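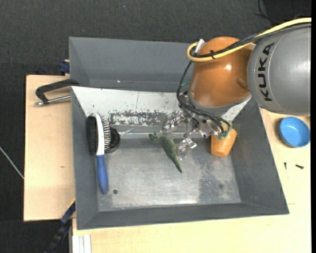 Ledness: a rec list dataset for the Kekum fandom

README

Hello! I'm Sarmīte Dambrauskienė, I read far too much fanfic, and this is the tidy version of a spreadsheet I've kept going since the second season of Kekum. If you've never seen Kekum, it's a cartoon with two very short seasons, one moon city, and a crew of smugglers who spend more time arguing about soup than smuggling anything. I love it to bits. The fandom is small and chatty and writes like mad, and I kept losing track of what I'd read, so I started writing it all down.

What's in it

There are 624 rows, one per fic. No fic text is included and never will be, so please don't ask me for it (people have asked!). Each row has:

title: as the author wrote it, odd capitals and all
author: pen name, or "orphaned" if they've taken their name off
pairing: main pairing only, or "gen"
words: word count on the day I logged it
status: done, ongoing, or resting
tags: mine, from the list of 30 further down the file
mood: a number from 1 to 5, where 1 is fluff and 5 is have a blanket ready
note: my own comment, anything from one word to a proper ramble

"Resting" means there's been no new chapter for ages and I'm still hopeful. Jaanus Rozīte wanted me to call it "abandoned" and we had a small row over it, and I won because it's my file.

How I picked them

I read every one to the end, or to the latest chapter. If I gave up halfway it isn't in here, which does mean the whole thing leans towards stuff I like. That's slow burn, found family, and anything where Captain Tresard gets to be wrong in front of people. There's hardly any high school AU. If that's your thing you'll find 15 of them, and I was dragged through most of those by friends.

Crossovers only count if at least half the main cast is from Kekum. I bent that rule once for the Lapiņa lighthouse series and I'd do it again, it's gorgeous.

Known problems

The mood column is all over the place in the early rows. I was scoring out of ten back then and halved everything later, so a few of them feel off. Word counts for ongoing fics go stale the minute I save. Some pen names have changed and I've only fixed the ones I was told about.

The tags "pining" and "mutual pining" overlap horribly. Jaanus merged them in his copy, so if your numbers don't match his, that'll be why.

Oh, and commas! Lots of titles have commas in them (it's a fandom that loves a song lyric), so make sure whatever you open the file with respects the quote marks, or half the columns will shuffle along one.

Using it

Make rec lists, make charts, argue with my scores, go wild. A mention of Ledness would be lovely. Please don't use it to go and leave grumpy comments on anyone's fic, and please don't post an author's other pen names next to the ones in here, even if you've worked them out.

If you wrote something in the list and want it gone, open an issue or message me and I'll take the row out, no questions. Same goes for my notes: if one of them stings, tell me and I'll cut it.

Updates

I add new rows in batches, normally late at night with tea. The next big one is planned for October, when the gift exchange fics get their author names back. Jaanus is doing the tag checking for that one, so tag complaints go to him and everything else comes to me.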